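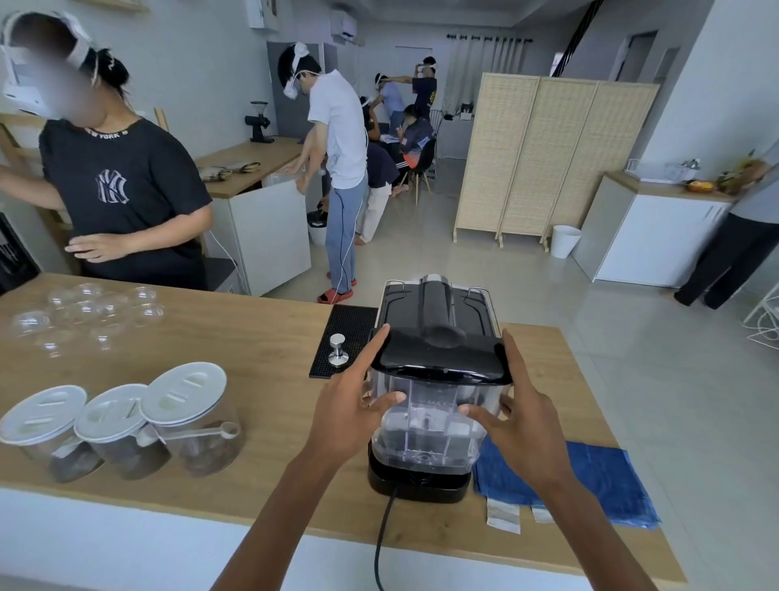 I've been making Piyumi Navaratnam's lentil soup for years without ever asking her how she does it properly, so last month I finally sat down with her at her kitchen table in Belside and made her tell me everything (she fed me as well, I'm not daft).

"People rush the onions," she said, before I'd even got my coat off. "I give them 13 minutes on a low heat with a bit of salt. If you're hungry, eat a biscuit and wait."

I confessed that mine get five, on a good day. She laughed and carried on chopping garlic — four fat cloves, for a pot that feeds three.

She learned the recipe from an aunt who cooked it with coconut milk and a handful of curry leaves, and she's hardly changed it. "I put lime in at the end, she used tamarind. She'd have something to say about that!"
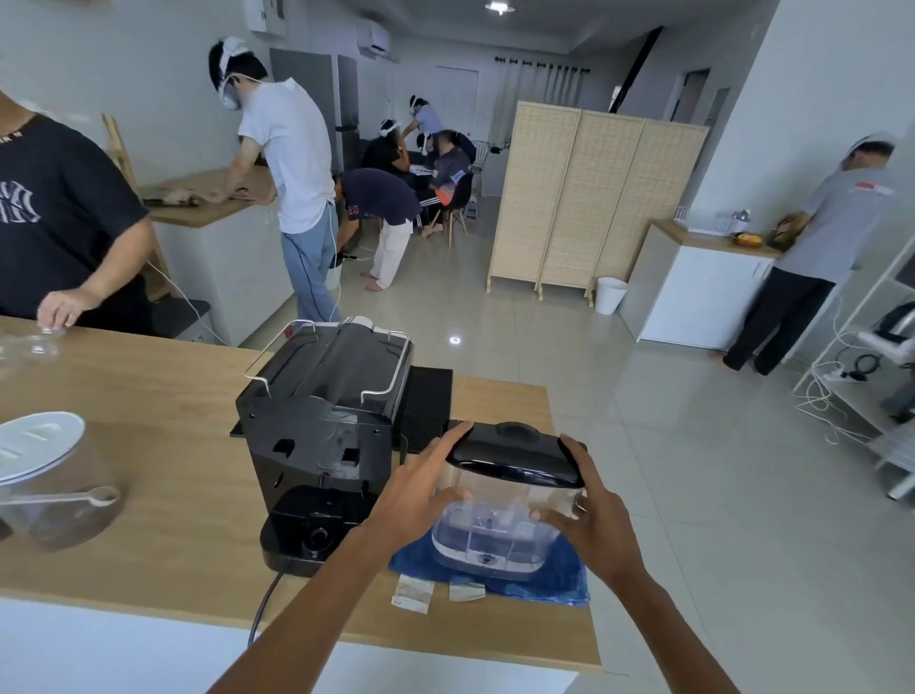 I wanted to know about leftovers too, as mine always turn to cement overnight. Piyumi says that's just red lentils for you. "Add a splash of hot water and stir it over the heat. Or leave it thick and have it on toast with a fried egg."

I've now had it on toast for two mornings running and I'm very happy with life. She's promised me her aubergine pickle next, though she says she'll have to ring her sister first for the amounts.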